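Boltbridge Mustow arm kit, second look

The Mustow ships as a bag of printed parts, servos and 327 fasteners. Ours was assembled by Olaia Escobar and set to sorting toys into a bin. Setup was easy. The wrist servo was the problem.

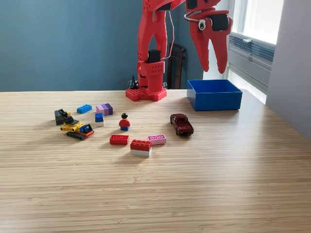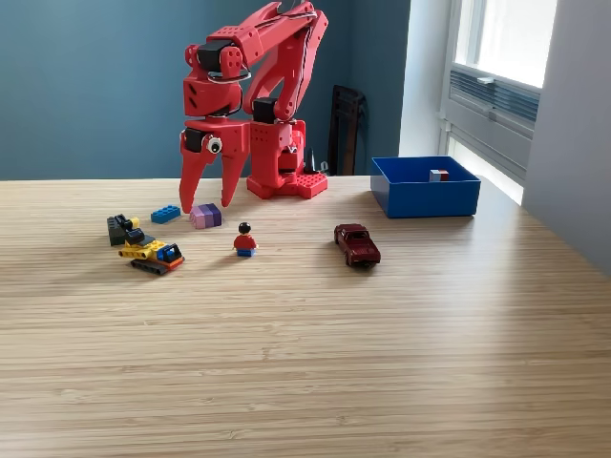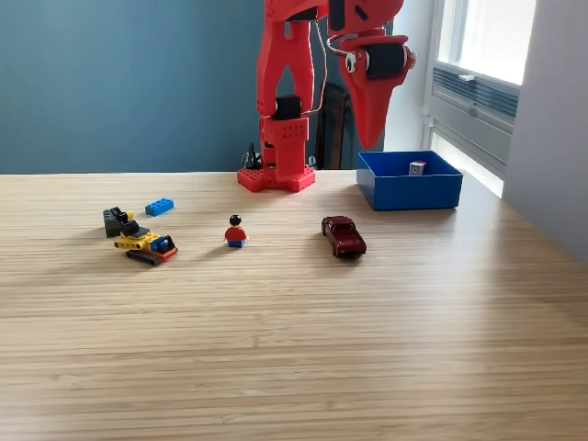

The fault is a torque dropout. After 40 minutes of continuous work the wrist servo overheats, cuts power and lets the gripper sag, with error 16 in the log and no audible alarm. The cable loop at the gripper has enough slack that we ruled out strain on the connector early. Boltbridge support suggested a lower current limit – this delayed the dropout but did not prevent it.

A replacement servo behaved the same way. There is also no emergency stop in the box, and the arm restarts on its own once the servo cools. Keep hands clear and fit a switch on the supply line. Not recommended for unattended use with the January firmware.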